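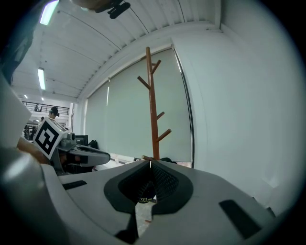

# Furniture Assembler and Finisher, Coat Racks and Stands

Daltier makes and repairs wooden hall furniture: freestanding coat racks, hat stands and umbrella stands. We have one opening in the assembly room, starting in February.

**Duties**

- Fit hooks and pegs to center poles and check each joint for play.
- Sand, stain and topcoat new and returned racks. Most orders are for reddish-brown finishes, matched to a sample board.
- Test each freestanding rack for tilt with coats hung on one side only.
- Replace broken hooks on customer returns and record the repair on the job card.
- Wrap and box finished racks for shipping.

**Requirements**

- One year of paid work in wood assembly, finishing or furniture repair.
- Able to read a dimensioned drawing and use calipers.
- Able to tell close shades of stain apart under daylight and shop light.
- Able to lift a boxed rack and stand for most of a shift.

Experience with spray equipment is useful. Applicants without it will be trained on the Santoro line.

**Hours and pay**

Four shifts a week, day shift only. Pay is $900 per week before tax, reviewed after 96 shifts. Paid leave is 11 days in the first year, plus public holidays. Work gloves, respirator and hearing protection are supplied. Safety shoes are not.

**Selection**

Shortlisted applicants do a paid bench test: assemble one rack from parts, level it, and repair a scratch on a finished pole. Idalina Cordeiro supervises the test and Aníbal Meireles conducts the interview.

**How to apply**

Send a resume and the names of two past supervisors to Zulmira Esteves at the Daltier front office, by mail or in person. Put "Assembler" on the envelope. Applications close 12/31/21 at noon.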